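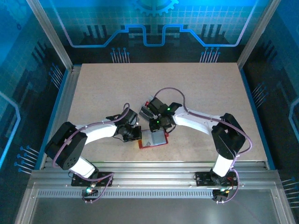

The Felgate cell, left and right arms over the table.

Demonstration 236

Panagiotis Hoxha got the key to the lab on Saturday at 2 and had the arms homed before he took his coat off. The Felgate College robotics club had one enclosure and a sign-up sheet. His name was on the sheet until 11 at night. Above it was Mets, crossed out in her own handwriting.

The task for the Kinska Cup was called Card Retrieval. A two-armed system had to take a card out of a soft holder without dropping the card or dragging the holder off the table. Teams could train on their own demonstrations. Felgate had 235 of them, and every one had been driven by Mets, who had transferred to a school in another state in the first week of November and left behind a spreadsheet, a box of spare finger pads and a policy file named asomov.

Asomov could do the approach and it could do the grasp. Between the grasp and the pull it stopped. The fingers closed, the motor current settled, and for just under two seconds nothing moved. The rules scored on time, so the pause was costing them a place in the bracket.

Panagiotis had spent the week treating it as a fault. He checked the bus for dropped packets and found none. He swapped a servo cable. He lowered the threshold on the contact check, then removed the check. The pause stayed where it was.

Asomov ran on an open holder with nothing in it behaved differently. The gripper came down over the table, held position at the lower edge of the sleeves, and went home. There was no pause at all. He ran it again to be sure and wrote down both results.
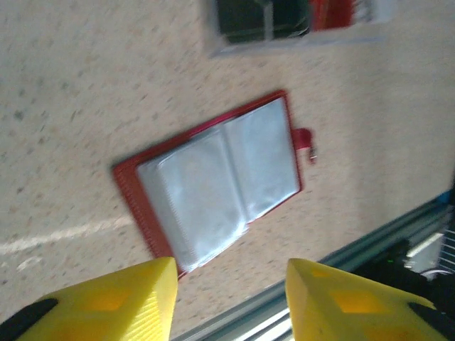 Wrist view. Holder open, strap unfastened, sleeves empty.

So the delay depended on a card being there. That ruled out the hardware, and he should have started with that test on Monday.

He opened the demonstrations and went through them in order. The wrist video had no sound. In the first dozen Mets was clumsy. She overshot, backed off, and pinched the plastic instead of the card. By the fortieth she had a method. She set one finger against the lower edge, brought the other in from the side, closed, and waited. Then she pulled.

He measured the wait in each file and put the values in a column. They were short at the start and grew longer through October. Toward the end they hardly varied.

He wrote to her at a quarter past five. The message said: Your demos have a hold after grasp, mean 1.8 s. Intentional?

She answered while he was eating. She said the film clung to the card. If you pulled right after closing, the film came too, and sometimes the whole holder. If you gave it a moment it relaxed. She thought she had put that in the notes. Then a second message asked whether the heater in the lab was still making the noise.

He said it was. He searched the spreadsheet for "film" and for "wait" and got no hits. In the comment field of demonstration 88, where most rows were blank, she had typed: let it settle.

He could trim the hold out of the data and retrain overnight. It would take a short script. He wrote the script and did not run it. First he moved to the leader arms, put a card in the holder with the loose film over it, and set the recorder going. He drove one finger to the lower edge and the other to the right side of the card. He closed both.
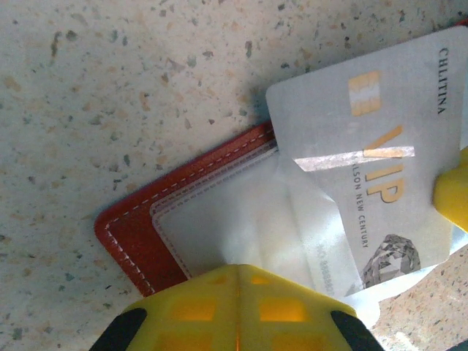 Result

He pulled at once. The card came out partway and the film came with it, and then the holder turned on the table and slid toward the rail. He stopped the recorder and marked the file as a failure.

He reset and did it again. This time he closed the fingers and counted one, and then most of another one. He pulled. The film stayed behind and the card came free with the holder in place.

The save dialog asked for an operator name. Every previous row said Mets, because the field filled itself in with the last value used. He cleared it and typed Hoxha. The file took number 236.

The comment field was open below. He looked at it for longer than the task required, then entered: Hold 1.8 s after grasp. Film needs time to release. See 88.

He deleted the trimming script, restored the contact check, and put the old servo cable back because the new one belonged to the drone people. There were hours left on the sheet. He set the card in the holder, laid the film over it, and started 237.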